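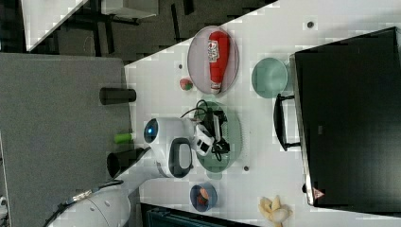 Forums > Shop Talk > Budgets and Buying > One arm or two for a kitchen-task table?

One arm or two for a kitchen-task table?

chiahao_mak wrote:
Okay, need a sanity check before I send my October request up the chain. I'm putting together the equipment plan for our little group at Markudau and I've got 18 thousand to spend, all in. The work is tabletop stuff, play food, dishes, picking things up and putting them where they belong. My first draft was one good arm with a two-finger gripper. Then a sales guy at Prundbridge got me on the phone for an hour and now I've got a second draft with two cheaper arms and no money left for anything else! Which one would you sign?

deolinda_a wrote:
One arm. Please, one arm. We bought two at Aguiar and the second spent 7 months in its crate while we scraped together the money for a table to bolt it to. Also, budget for the props! People laugh at that line, but you want a range of shapes, and they wander off or get stepped on.

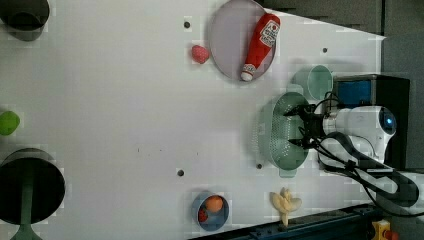 A colander is worth having early on, by the way. Oval shape, holes all over the bottom, little handles sticking out at the ends, so you find out fast what your gripper fingers can and can't do. Ours came out of a play kitchen set and the whole purchase was 182 dollars with the plates and fruit. Cheapest line on my sheet and I use it more than anything.

doyoon_shim wrote:
Going to disagree with Deolinda a bit. If the plan has any two-handed tasks in it, like holding a bowl while you scoop, buying one arm now means paying for shipping, setup and training twice. We did it that way and I regret it. Chia-hao, what's actually on your task list?

chiahao_mak wrote:
Fair question. Mostly one-handed. Strawberry into the bowl, ketchup off the plate, cup upright, that kind of thing. The toaster oven is the one I go back and forth on. 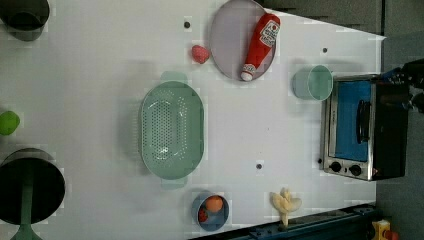

My boss wants the door opened and closed, and I'm not sure a single arm on one side of the table gets a decent angle on the handle with everything else sitting there. I could move the oven, I guess, but then I'm giving up table space and I've only priced the one table.

deolinda_a wrote:
Move the oven. Moving an oven is free!!

doyoon_shim wrote:
Ha, okay, I'll give you the oven. For that list I'd go with one arm too. But then put the leftover into a spare set of fingers and a service plan, and don't let anybody talk you into calling the spares "phase two." Phase two never got funded at my place.

ermelinda_v wrote:
Jumping in from the purchasing side. Whatever you pick, get the quote broken out by line. Prundbridge sent us a bundle price and when I asked for the pieces, the mount, the stop button and the cables were each priced way above what Farerier wanted for the same kind of thing. Took 3 emails to get that list out of them.
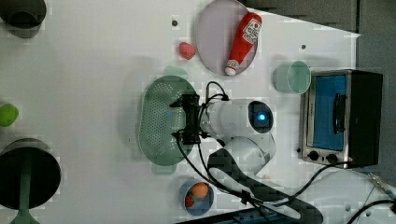

And cables deserve their own line anyway. Think about where they hang when the arm is reaching across the table, and ask for longer ones plus sleeves and clips while you still have a PO open. I've had to process a rush order for cable clips and the freight cost more than the clips.

chiahao_mak wrote:
That's a good catch, my draft just says "misc." for all of it. So it's one arm, spare fingers, service plan, a real cable line and a box of play food. Still a little over if I keep the service plan at two years. Has anybody gotten Farerier to do a one-year?

ermelinda_v wrote:
Yes, but you have to ask before they write the quote. I'll message you the name of the person I dealt with.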